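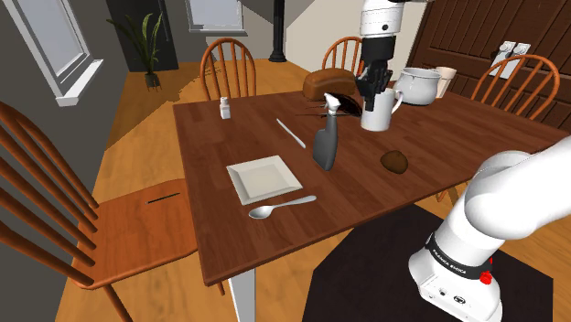 Speakers > Notes > Buying Secondhand Furniture

Opening. Most people who buy a used dining table look at it for less time than they spend picking a melon. I did the same for years. Tonight I want to go through how to look at one properly, what to ask the seller, and how to get it home. Start with the top, as you would with this one. It is rectangular, reddish-brown, with the grain running in planks, and a top like that gives you a lot to check before you bend down. Look along the planks with your eyes at table height. Then go to a corner and run your thumb over it, and do the same at the other three. Corners take the knocks in every move, and sellers tend to stand in front of the bad one.

Pause here and ask who has bought a table in the last year. Take two or three answers, no more.

Underneath. Bring a flashlight. You want to see how the legs are attached. Bolts are good news if you live up a flight of stairs. Glue blocks that have come loose can be fixed in an afternoon. A leg that has been screwed back on at an angle usually means the original joint failed, and I would walk away unless the price is very low. Pull out any leaves and check that the pins line up. Look for old labels while you are down there, and take a picture of them.

Tell the Carrasco Street story. I drove out there in February for a table listed as solid oak. It was veneer over chipboard, and the seller had no idea. She had paid the oak price herself. Keep this short — it ran long at Hudgate.

Veneer is fine, by the way. Say this clearly, people always ask. Good veneer lasts decades. What you can't do is sand it hard. Check the edge of the top. If the grain on the surface carries over onto the end, you are likely looking at solid wood.

Price. My own table cost 333 dollars, delivery included. Macarena Lorente found hers at the Palent estate sale and paid 708 with six chairs. She still thinks she overpaid. I don't. Chairs are where the money goes, and a matching set is hard to build later.

Getting it home. Measure your door before you go, then the turn in the hallway. Man-sik Jin has offered to lend his moving blankets to anyone in the group — give out the sign-up sheet at this point. Legs off if they come off. Top on its edge, never flat under other things. Put the bolts in a bag and tape the bag to the underside.

Questions, 15 minutes. If someone brings up refinishing, that is next month's talk.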